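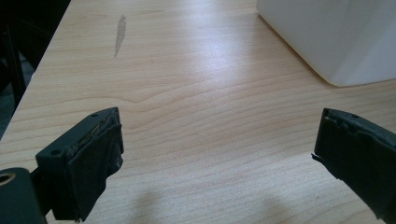 Can I run a validator node from home on a small computer, or will I lose money with slashing? I hold enough tokens for one validator on Stetier (the minimum there is 3,000) and I do not want to give them to a staking service. My plan is a small fanless machine on the pale wooden table in my work room, connected by cable to the router. The internet is fiber and mostly stable, but in October we had two evenings when it went down for some hours. I have read the documentation and I understand the part about keys. What I do not understand is how hard the network punishes a node which is simply offline. Some pages write "slashing" for everything, and this makes me nervous. Also, is it a good idea to keep a second machine ready with the same keys?

gustham_node

Please do not keep a second machine running with the same keys. I write this first, so that you read it also if you stop after one line. Being offline and being slashed are two different things on Stetier, as on most proof-of-stake networks.

When your node is offline, it misses its votes. For every missed vote you lose a small amount, close to what you would have earned in the same time. If you are offline for an evening, you will earn this back in a similar time when you are online again. It is annoying, but it is not a disaster for a home user.

Slashing is for a validator which signs two conflicting messages for the same slot. At home this happens almost always in one way: the person has a backup machine with the same keys, the first machine looks dead, the backup starts, and then the first one wakes up. Now both are signing. The network can not know that you are an honest person with two computers.

What I do is this. I have one machine with the keys. The backup has the synced chain but no keys on it. If the first machine fails, I unplug it from power and from network, I wait 2 full epochs, and only then do I import the keys on the backup, together with the slashing protection file from the first disk. If I can not read this file, I wait longer. The waiting costs a little, and I accept it.

For the hardware, take more disk than you think. Memory of 24 GB is comfortable with the Pakzad client. A small UPS for the machine and the router is also good – most of my interruptions were from electricity and only a few from the provider.

momberg_stake

just use a pool, way less headache. i ran my own for 252 days and the rewards were nearly the same as what the pool pays after fees. the updates always came when i was on vacation lol

pakzad_user_east

I agree with the first reply, with one addition. Check if your client has doppelganger protection and turn it on. With this option the client listens for a short time after every start, to see if your keys are already active somewhere else, and it stops if they are. You miss a few votes after each restart. It does not replace the waiting, because it sees only a machine which is signing at that moment.

And please try everything on the test network first, also the move to the backup machine. I did this move badly the first time, and I was glad that the tokens were without value.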